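Resside Striped Knit Sweater for Plush Toys

2 min read

Small pullover for stuffed animals. Blue and white-ish stripes, real knit, ribbing at the collar. Back in stock after the July run sold out - same pattern, slightly wider neck.

Fits most sitting plush with a round body. Measure first please, see below.

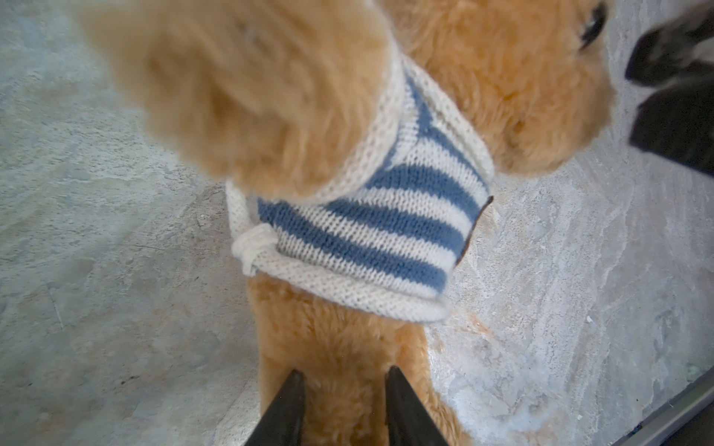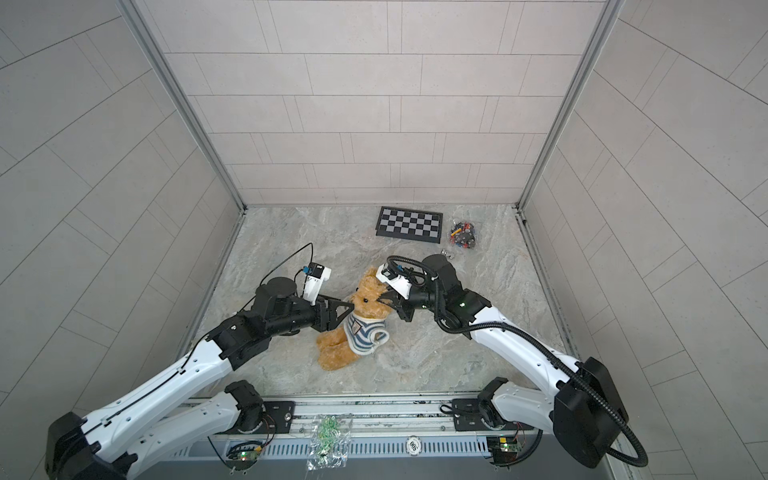 Striped knit sweater on fluffy golden-tan plush. Toy not included.

Sizing

One size. Chest is 270 mm laid flat and doubled, has some stretch. Fluffy toys measure bigger than they are, so pull the tape snug and squash the fur down. If your toy comes out over that by a finger width it will still go on, just tight under the arms. Big heads are the usual problem. Check the head too.

Getting it on

Lay the toy on its back. Hem over the head first, then ears one at a time, then arms. Dont drag it by the collar, the ribbing will go wavy and its a pain to get back. Once it's on, run a finger round inside the neck and lift the long fur out over the top - looks much better. Then tug the hem down level at the back.

Long fur catches in the stitches. A wide tooth comb sorts it. Work away from the sweater.

Washing

Cool hand wash, sweater only, take it off the toy. Roll in a towel, dry flat. No tumble dryer. The yarn fuzzes a bit with handling, normal, a fabric shaver on low is fine.

If a stitch gets pulled, work the slack back along the row with a blunt needle. Please dont snip it.

Item details

Item no. 204
Pack of 2 for shops, singles for everyone else
Full carton is 600, ask for the carton price
Plain version no stripes: see Penry page
Not for pets. Not for newborns either, we get asked

Questions on fit go to Naheed Butt, send your measurments and a picture of the toy if you can. Shop orders and cartons - Usman Jafri. Replies are slower than usual this week, sorry, we are still sending out backorders.

Returns fine if unworn and no fur on it. Put the order number inside the bag, not just on the outside.

Page updated 20 April 2018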